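Deux bras, un sachet plastique : la pince de droite lâche toujours en premier

posté par Comfort Asamoah — rubrique Robots et automatismes, atelier partagé
23 septembre 2024 — vu 907 fois

Bonjour à tous,

Je bricole depuis la rentrée une cellule à deux bras à l'atelier, sur une table fermée par un cadre noir. But du jeu : un bras tient un sachet d'emballage, l'autre le reprend, et on va le poser au tri. Rien de très ambitieux sur le papier. Les bras viennent d'un kit Zuleso, la carte de commande est une Notari, et le programme c'est moi, donc soyez indulgents.

Avec un cube en mousse tout va bien, je peux laisser tourner. Avec un sachet, cata. Le bras gauche serre, le droit vient chercher, je vois le courant monter une demi-seconde puis plus rien et le sachet reste à gauche. Ou alors les deux tiennent et ça tire, j'entends les moteurs forcer et la carte coupe toute seule. 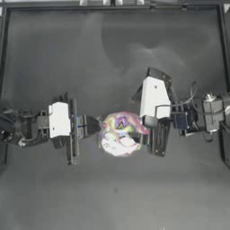 Côté réglages : seuil de courant à 198 sur les deux pinces (unité de la carte, pas des mA), position cible du moteur de pince droite à 1672, boucle de lecture toutes les 16 ms. J'ai essayé plus haut, plus bas, pareil. Le bras gauche arrive à plat et le droit est incliné, avec la pince vers le bas et la gauche, j'avais fait ça pour que les deux boîtiers blancs ne se cognent pas. Les bouts de doigts à gauche sont en pointe, à droite c'est une plaque longue et plate avec des nervures. Tout en noir, imprimé ici, sans revêtement. Les câbles qui font des boucles derrière le poignet droit sont un peu courts aussi, je sais, c'est sur la liste.

Donc ma question — c'est un problème de force, de doigts, ou de séquence ? Je voudrais éviter d'acheter des capteurs si je peux. Et si quelqu'un a déjà fait passer un truc mou d'une pince à l'autre je prends tout, même les échecs.

Merci d'avance, je repasse ce soir.

zakaria_fablab

Un peu des trois mais surtout la séquence à mon avis.

Avec un objet dur tu peux te fier au courant : ça touche, ça monte, c'est tenu. Un sachet s'écrase. Le courant monte au contact, puis le plastique se tasse et ça redescend, et ton programme croit qu'il n'y a plus rien. C'est exactement ta demi-seconde. Du coup :

1. Pince droite ferme jusqu'au seuil.
2. Attendre 300 à 400 ms sans rien décider.
3. Resserrer un petit coup, relire.
4. Si c'est encore au dessus d'un seuil bas (pas le même que le premier !), ouvrir la gauche à moitié, attendre, puis en grand.
5. Seulement après, bouger le bras droit. Doucement.

Pour les moteurs qui forcent : tant que les deux pinces sont fermées, aucun des deux bras ne doit avoir de consigne de déplacement. Je parie que ton bras droit commence sa trajectoire de retour avant que la gauche soit ouverte. Affiche l'heure de chaque ordre dans la console, tu verras tout de suite.

Les doigts ensuite. Plaque nervurée brute sur du plastique brillant et froissé, ça glisse, faut pas chercher. Colle une bande de mousse fine ou de silicone, 2 mm suffit. J'ai fait ça avec un reste de joint de fenêtre, moche mais ça tient. Pense à refaire le zéro de la pince après, l'épaisseur change ta position fermée. Ton 1672 ne sera plus bon.

Handley

Salut, pas lu toute la réponse du dessus mais moi j'ai juste monté la force a fond et ça marche. Bon c'était des chaussettes. Essaie quand même

PiedDeBiche38

Surtout pas à fond, avec des engrenages en plastique tu vas les manger en une après-midi. Vécu, deux servos morts.

J'ajouterais un truc sur l'angle. Ta pince droite vient de biais alors que la gauche est à plat, donc quand elle serre elle pousse aussi le sachet sur le côté et le fait sortir des pointes de gauche. Remets les deux face à face juste pour un essai, en reculant un peu les bras pour que les boîtiers passent. Si la prise devient meilleure tu sauras. Sinon tu peux tourner le poignet gauche d'un quart de tour et pincer en croix, chez moi c'est ce qui a le mieux marché avec des films et des emballages de bonbons.

Et rallonge tes câbles avant le reste. Un câble qui tire sur le poignet, ça te décale la position et tu vas chercher le bug dans le code pendant des jours.

Comfort Asamoah

Retour rapide. Zakaria avait raison pour les ordres, le bras droit partait 40 ms avant l'ouverture de la gauche, j'avais mis l'attente au mauvais endroit. Corrigé, la carte ne coupe plus. Avec les deux seuils c'est déjà mieux, ça rate encore quand le sachet est trés tassé. Je colle du silicone demain et je teste la prise en croix. Les câbles... oui oui.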